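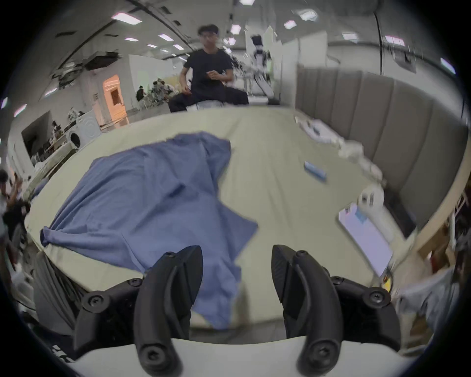
Brerholm upholstered bed, grey, with vertical channel headboard

Product code: 3425-G
Maker: Jankauskaitė, Bollesbridge
Sold by: Jenthorpe
Availability: made to order, delivery from August

The Brerholm is a fully upholstered bed with a tall headboard stitched in vertical channels. Headboard and base are covered in the same grey cloth. It is sold as a bed base and headboard together; the mattress is ordered separately. Sheets, pillows and other bedding are not included at any price.

Headboard

The channels run the full height of the panel and are stitched through to a backing layer, so the filling cannot slump towards the bottom. The panel is bolted to the base at two points on each side. It is not designed to be fixed to a wall and should not be used with another maker's base.

The height from floor to top edge is 107 cm on the standard model. A lower headboard was offered until last year and has been withdrawn. Spare bolts for the lower version are still held and can be ordered from the parts desk.

Base

The base is built in two halves which join down the middle. Each half passes through a normal internal doorway on its side. The join is held with four clamps, tightened by hand and then given a further quarter turn with the key supplied. Check the clamps one month after assembly and again whenever the bed is moved.

Slats are sprung and sit in rubber holders. Replacement holders are sold in packs of 5.

Cover and care

The grey cover on the base comes off and can be washed at 30 degrees on a gentle cycle. Do not tumble dry. Refit it while slightly damp and smooth it towards the corners. The headboard cover is fixed and should be cleaned with a soft brush or the upholstery nozzle of a vacuum cleaner, working down each channel in turn. Marks can be treated with a barely wet white cloth. Coloured cloths may transfer dye to the grey fabric, particularly when new.

Sheets

Any deep fitted sheet of the correct size will go on. Pale plain sheets in the beige and cream range are the usual choice against this grey, and the showroom beds are made up in them. The mattress should be lifted at the headboard end before the far corners are pulled over; forcing the sheet down between mattress and panel puts strain on the lower stitching.
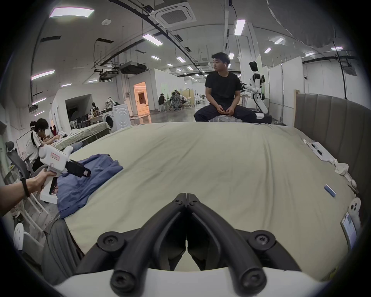 Pale sheet with the grey channelled headboard.

Use as a folding surface

A made-up bed of this width is often used for sorting and folding laundry. A shirt or a pillowcase can be opened out flat on the sheet without hanging over the side. Put laundry down only when it is fully dry. Pens should be kept capped, as ink cannot be removed from the headboard cloth. The edge of the base is not a seat: repeated sitting in one place will shorten the life of the outer slat holders. A separate stool is better for long periods of folding.

Price

Bed base and headboard: 791
Mattress: see separate page
Delivery to a ground-floor room: included
Delivery above the ground floor: quoted on request
Removal of an old bed: quoted on request

Assembly

Two people are needed. All tools are in the box taped to the underside of the left half. Assemble the base first, fit the slats, then bolt on the headboard. The bolts should be left finger-tight until all of them have been started. The panel is heavy and must be held upright by the second person throughout.

Questions about parts and fabric samples go to Gediminas Urbonaitė at the Jenthorpe parts desk — please quote the product code and the number printed on the clamp key.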